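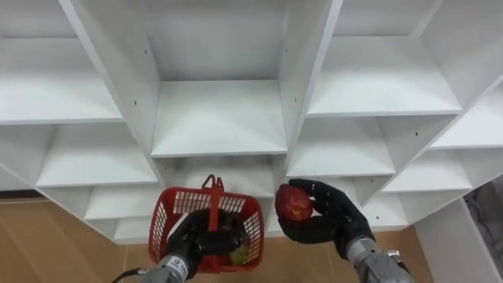 Attachment 1: apple in the right hand, basket in the left, lower cubbies

Ticket: Right hand reaches under the item instead of at it, upper cubbies
Product: Troltavari shelf pick
Site: Prernden test room
Status: Open, waiting on customer
Priority: 2

Hi again, same shelf as my February ticket, different headache. The February one (basket handle slipping in the left hand) can stay closed, the new grip setting took care of it and I'm very happy about that!

So, the job. White cubby shelf, fruit in the cubbies, red basket in the left hand, and the right hand is supposed to fetch the fruit and put it in the basket. It's the sort of thing I'd hand to a bored ten-year-old. We want it because the people at Prernden keep asking me if one of these could tidy a stockroom overnight, and I'd love to be able to say something better than "depends on the shelf."

Low and middle cubbies: great. I ran 30 picks there and it dropped nothing. It's slow, and it does a funny little pause before it lets go over the basket, but I've stopped minding.

Upper cubbies: bad. I ran 24 picks and 10 of them failed, and nearly all of those failed the same way. The hand goes up, opens its fingers, arrives low, and closes on air or bumps the shelf board. Then it backs out, tries the exact same spot again, and gives up with "target lost."

What I've tried so far:

Recalibrated the head camera with the card. No change.
Restarted everything, twice, including the wrist unit. No change.
Moved the fruit to the front edge of the cubby. Much better! But I can't ask a stockroom to keep everything at the front edge.
Slowed the arm down to half. Fails the same way, only now I have longer to watch it.
Swapped in an orange. Same story, so I don't think it's a color thing.

Second attachment is from a high reach. Look at how little of the red thing shows past the shelf edge.

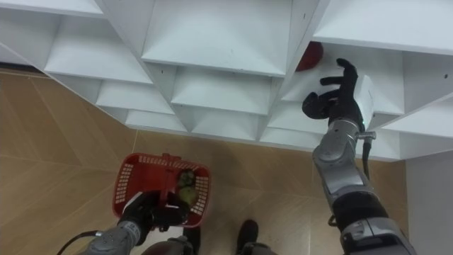
theodorakopoulos

Okay, adding to this after lunch, I had a think over my sandwich. From where the head sits, all you get of that one is the lower curve. The rest is behind the board. And the hand is coming in underneath it. My guess is the software takes the bit it can see, decides that's the whole fruit, and puts the center of the grab way too low. I'm no vision person, so tell me if that's silly, but it would explain why pulling fruit forward fixes it.

If I'm right, the fix I'd want is dumb and human: lean, or take a step back, and look again. When I can't see into the top cupboard at home I go up on my toes without even thinking about it. This one has legs! It's standing right there on them! I couldn't find any setting for letting it shift its stance before a pick, so if there is one, please point me at the page.

4:10 p.m., reply from Jernodov support
Thanks for the detail. Your guess about the partly hidden item is a reasonable one. Could you please check the setting called "minimum visible area" under Pick, Targets, and tell us its value? Also, is the shelf height in the scene file the height of the top board or of the highest cubby floor? We've seen both entered.
There is a "look again" option, off by default. It moves the head only, and it won't change the stance.

4:45 p.m., me
Minimum visible area was set to the lowest value. That may have been me, back when I was trying to get it to notice anything at all up there. Sorry! I put it back to default, and now it refuses the hidden ones with "no target" instead of grabbing at air. Safer for the shelf, sure, but it leaves the fruit where it is.

Shelf height: I'd entered the top board. Changed it to the cubby floor.

Turned on "look again." First few tries, it tips its head and the aim does come up some. It got one from well back in an upper cubby, and I may have cheered. The next one it knocked over onto its side and then picked up anyway, so I'm not sure how to score that.

I'll do a proper run of 24 with the new settings tomorrow morning, same fruit, same spots, and paste the log in here. Please keep the ticket open till then. And put me down for the stance thing as a feature request, because for Prernden that's the big one. Half of their stock sits up high and toward the back, and somebody's still getting the stepladder out for it.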